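Westholm Shared Workshop
Member guides: Hand-held grippers

Setting up a pair of hand-held grippers for a sorting task

This guide applies to members building the two-handed gripper kit on the workshop benches. It assumes that both grippers have been assembled and that the mounting plates have been fitted in accordance with the Bhuiyan drawings.

1. Clear the bench and place the rack slightly left of centre, with the upright part at the back. Leave a clear space in front for both hands.

2. Connect the cable and lay it on the table so that it runs away from the working area. It must not pass under the rack.

3. Close and open each gripper 3 times by hand. The jaws should meet evenly. If they do not, loosen the front screws by a quarter turn and repeat the check.

4. Start the Risell logger and confirm that both grippers are listed. The sampling value should be left at 4000 unless the project sheet states otherwise.

5. Place one soft item on the base of the rack. Socks are suitable for early trials — they tolerate a poor grip and do not mark the jaws.

6. Record at least 8 attempts before altering the jaw pads. Short attempts should be kept in the log.

Benches must be booked through the Cemeveck desk, for no longer than 2 hours on a Monday. Members should return spare pads to the labelled drawer before leaving.

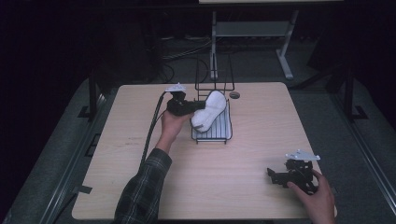
Step 5: left gripper at the sock on the rack, right gripper held near the table edge.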